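The Low-Light Set

Of the 547 episodes, 41 failed, and the 41 were not where Marichka Levchenko had predicted. She had put her prediction in writing in August, in a shared document with everyone's initials on it, and now the document was open on the wall display at Jurport while Vilho Hyvönen scrolled through it slowly enough to be unkind.

"Grasp slip," he read. "You said grasp slip."

"I know what I said."

The task was simple to state. Pick up a toothbrush beside a bathroom sink, bring it upright, hold it over the counter, put it down. The policy had been trained on wrist views only, with no overhead camera and no depth. Half the evaluation ran at normal room brightness. The other half ran with the lights turned down until Hamisi Waweru, who was operating, complained that he could not read his own notes.

Grasp slip accounted for two failures. In the rest the fingers closed, the brush came up, the hold passed the force check, and then the arm stayed where it was until the time limit ran out. On the log the gripper current was a flat line. The policy had the object and would not release it.

Marichka pulled a hold from the dim half, one she had flagged because the bristles were soft at the edges and she wanted to know if the wrist was oscillating.

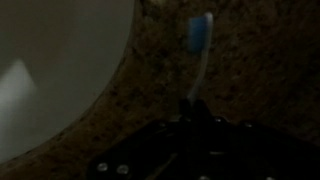

Kirsty Goodwin asked over the call whether anyone had looked at the stop condition instead of the grasp. Her line from Isville had a half-second delay, so the question arrived on top of Vilho's next sentence and had to be repeated.

They had not looked at the stop condition. It was a small classifier head that read the same wrist view and returned a number between zero and one. Above the threshold, the episode moved to placement. It had been trained in an afternoon, on bright data, and it had worked so well that it had dropped out of the discussion. In the methods section it had a single sentence, which Marichka had written herself.

She plotted its output against mean pixel brightness for every hold. The bright holds sat in a band near the top. The dim holds slid down in a clean diagonal and crossed the threshold at nearly the same point each time.

"So it's a light meter," Vilho said.

"It's partly a light meter."

"What's the other part?"

She did not know yet. She made coffee, came back, and sorted the bright failures, which were few and which the diagonal did not explain. There were views with the brush in hand and views with nothing between the fingers. She opened one from a run where the arm was out over the basin and a hard shadow lay across the porcelain near the drain.

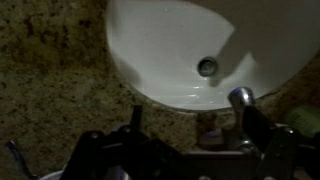 Shadow edges, Hamisi wrote in the chat, and a minute later added that he had seen the score drop whenever the arm got between the lamp and the bowl, had assumed it was known, and could list the runs.

He could. The list was on paper and it was right in every case she checked. Marichka entered the run numbers by hand, with the page propped against the keyboard, and did not mention that the failure analysis had been assigned to her and not to him.

The repair took less time than the finding. She took 265 holds from the training set, darkened them in steps, pasted in cast shadows at random angles, and retrained the head alone. The grasp policy was left frozen. By six o'clock the diagonal on the plot had flattened into a band, somewhat wider than the bright one.

"You'll have to rerun the whole dim half," Kirsty said.

"I know."

"And change the title."

The title was Grasp Stability of Wrist-Only Policies Under Low Light. Marichka deleted the first two words and looked at what remained. Then she went back to the August document, found the line with her initials, and typed under it: wrong, September 22, 2025, see plot. Hamisi was already turning down the lights.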